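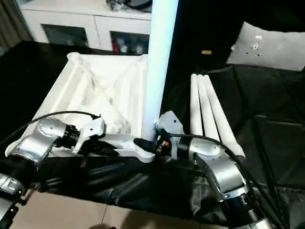 Two arms, one bracket: assembly work at the foot of the pole in the Dillodbridge robotics course.

The task sheet for the second half of the Dillodbridge two-arm course fits on one side of a page. Students get a kit of white frame parts, a table covered in black fabric and a pair of robot arms. They must write the program that puts the parts together. Hands may touch the kit before a run starts and after it ends.

One arm is called Una and the other Hamdan, names carried over from the first class that used them. In the standard plan, one arm holds a part in place while the other brings up its mate. Neither can finish a joint alone. A bracket held at one end will swing when pushed at the other, and a pole without support will lean as soon as a cap touches its base.

Most of the teaching time goes to that problem. Students begin in March with one arm and a single rod: pick it up, turn it upright, set it down. By the time the second arm is switched on, they have a working grip routine and a habit of writing down every failed attempt. The log for this year's class holds 843 entries. The most common note is "slipped in grip," followed by "part not where expected."

Rods cause more trouble than their shape suggests. They are smooth and round, and a small error at the gripper becomes a large one at the far end. One team solved this by gripping closer to the middle and accepting a slower turn. Another kept the end grip and added a second check of the angle before each insertion. Both methods passed.

The fabric is a separate matter. Dark cloth makes white parts easy to pick out, but it also wrinkles, and a rod laid across a fold does not sit level. Teams may smooth the cloth between runs. Several wrote a short routine that lifts a part straight up before moving it sideways, which keeps the gripper from dragging the cloth along.

Grading is done on a scale of 30 points. Joints count for 17 of them, and the rest are split between the written log and the condition of the parts. Each run is limited to 600 seconds. A dropped part may be picked up again by either arm, with no penalty apart from the time lost.

The control software, Drornon, was written by former students and is kept plain on purpose. It moves each arm to a point, opens or closes a gripper, and reports the force it feels. Anything that makes the arms wait for each other has to be written by the team. Early programs tend to use fixed pauses. Later ones wait for a force reading, and these lose less time when a part seats late.

Final runs are set for 29th May. Teams draw their starting layout that morning and have one practice run before the clock counts.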